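How to Get Your Table-Setting and Sorting Staff Ready to Work Alongside an Arm

By Gintarė Jankauskaitė
Posted 7/1/22

I have spent a good part of my working life in the back rooms of catering kitchens, and for the last stretch of it I have been helping Pudia bring automation into the cutlery room. People write to me asking where to start, and they usually expect me to talk about the machine. I would much sooner talk about the folks who have been doing the sorting by hand, so please bear with me while I start there.

Step 1. Tell people early, and tell them which jobs
Get everyone together before anything is ordered. Say plainly which task you want to hand over. At Pudia it was putting spoons and chopsticks into trays after the wash, and we said so, and we also said that setting tables and talking to guests would stay with the staff. Leave a good long time for questions (ours ran right through the coffee break and well past it!).

Step 2. Let the sorters do the teaching
The people who sort cutlery all day know things they have never had to put into words. Wai-kit Chou can pick one chopstick out of a bunch without disturbing its neighbor, and when I asked him how, he had to do it slowly several times before he could tell me. Have your sorters work through the task with the hand-held grippers, at an ordinary table, with the ordinary pieces you use every day. Short turns are best. We settled on 12 minutes and then a proper sit-down, as squeezing the grippers is tiring in a way that bare-handed work isn't.
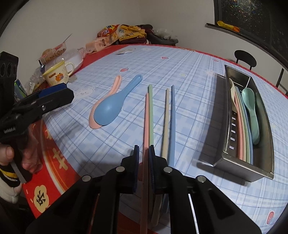 Put these turns on the rota as paid work, with a name beside each one. If you squeeze them in at the end of a shift, people will be worn out and a little resentful, and I can't say I'd blame them. We kept the group to 8 people, and Chia-jung Leung drew up the turns so that the early crew and the late crew both had a share.

Step 3. Write down the awkward cases
Keep a notebook by the table. Two spoons nested together, chopsticks lying side by side, a piece turned face down: all of that belongs in it, along with what the person did about it. By August our notebook had 281 entries, and then Chi-keung Kao found one more on the back of a delivery slip, so 282. Read it together every week or so. You will hear people disagree about the right way to lift a spoon, and it is worth letting them go on for a while.

Step 4. Rewrite the job before the arm arrives
Sit down with each person and go over what their day will look like. Somebody will need to fill the trays the arm works from, check what it has done, and stop it when it gets into a muddle. Those are new duties, so put them in the job description and look at the pay again. Wellington Meireles moved from sorting to checking and asked for two weeks of doing half and half, and I would offer that to anyone now.

Step 5. Keep a hand station
Leave one table set up for sorting by hand. You will want it on busy nights, and new staff should spend their first few shifts there before they go anywhere near the checking job.

If your trays or your cutlery change, go back to Step 2 and book the turns again.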